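Notes from the open day at the Lodier building, October. Typed up on the train, so forgive the spelling.

Got there just after ten. Already a line for the coffee. Lodier is the old stationery works on the hill, used to make ledgers and blotters, now it's studios and teaching rooms on three floors and a shop at the bottom. They open the whole place up twice a year. Free in, 16 rooms on the map, I managed maybe half.

Went mainly for the writing and marking stuff. Paper, chalk, ink, pens, boards. Regular readers know the problem.

## Ground floor: the paper room

Best room of the day and I nearly walked past it. Door is behind the stairs. Podelell run it, two people and a guillotine the size of a car. They trim and bind school notebooks, short runs, 300 at a time. Smell of glue, very warm, radio on. You could try the stitching frame if you waited. I waited. My booklet is crooked and the third stitch missed completly but it's in my bag.

They had a tray of offcuts for a dollar a bundle. Took two. Heavy cream stock, some of it with a deckle edge, good for pencil and hopeless for fountain pen (tested on the spot, feathered like mad).

Asked about the old ledgers. There's one out in a glass case, order number 1526 on the spine, marbled edges, ruled in red and blue by machine. The ruling machine itself is gone. Sold for scrap, they think. Shame.

## First floor: chalk and crayon

Zerness has the long room with the north windows. Small maker, chalk and wax crayon, all poured by hand into brass molds. Demo every half hour. Missed the first one, caught the second.

Quick version: plaster and pigment get mixed thin, poured, tapped to get the bubbles up, left alone. Out of the mold next day. Sounds easy. The tapping is the whole trick apparently, and the woman doing it never stopped tapping the entire time she talked.

Colors on sale: 335 if you count every tint on the wall chart, but most of the chart was out of stock. Bought a short box of pastels shades. Too soft for sidewalks, lovely on black card. The crayons are harder than I expected, more like a colored pencil without the wood.

Kids' table at the far end was packed. Huge roll of brown paper taped down, everybody drawing the same cat for some reason.

## Second floor: teaching rooms

Quieter up here. Fewer signs too, I went into a closet at one point. Most of these are ordinary classrooms, desks and boards, used in the evenings. Pale walls, white tables, cables everywhere. Every table had something to write or draw with left out on it, which I liked more than the displays to be honest. Working tables. Pages of small print spread out with colored sticks on top, mint green, yellow, orange, and on the same table an EXPO dry-erase marker in blue, lying on a dark gray mat.

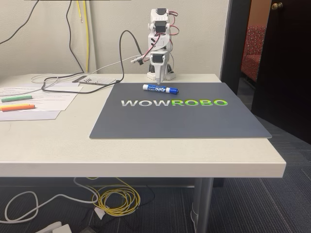
Þórey Briem disagreed with me about dry-erase, at some length: she thinks whiteboard markers are the worst thing to happen to a classroom, they squeak, they dry out if you look away, and a board wiped for a year goes gray and never comes back. Chalk she can still read from the back row. She'd have slate back in every room if it was up to her.

I said dust. She said open a window.

I'm half with her. Dark blue marker on a clean board is hard to beat for small handwriting though, and you don't get it down your sleeve. Storing them flat is the thing. Stand them tip up and the ink all sinks to the wrong end, tip down and some of them leak. Flat on the table, cap pushed on till it clicks, fine for ages. I've had a blue going since spring and I use it daily.

We went back and forth until someone needed the room.

## Ink, briefly

Durán is in the corner studio on the same floor. One man, one sink, a lot of jars. Iron gall and walnut, a purple made from something he wouldn't tell us. You dip a glass pen and write your name on a card and watch the iron gall go from weak gray to nearly black while you stand there. Did mine twice.

Walnut is the one I bought. Small bottle, wax seal, already a brown ring in the bottom of my bag. My own fault, should of kept it upright.

He doesn't ship. Cash only, no sign saying so, so get some out before you walk up the hill. Nearest ATM is by the bus stop and it's a long way back.

## Food etc.

Soup in the yard, lentil, good. Bread gone by one. Benches wet. Coffee line never got any shorter so I gave up and had tea from the shop.

Bathrooms on the ground floor only. Elevator works but it's slow and fits three people, four if nobody has a bag.

## Didn't get to

Letterpress in the basement (full both times I tried), the map room, the brush maker, anything in the annex. Also missed the talk on school slates, which Þórey went to and says was too short.

Next one is in spring. Go early, do the top floor first and work down, and bring a flat folder for paper. I carried mine rolled up under my arm all afternoon and it's now got a permanent curl. Under the dictionary tonight.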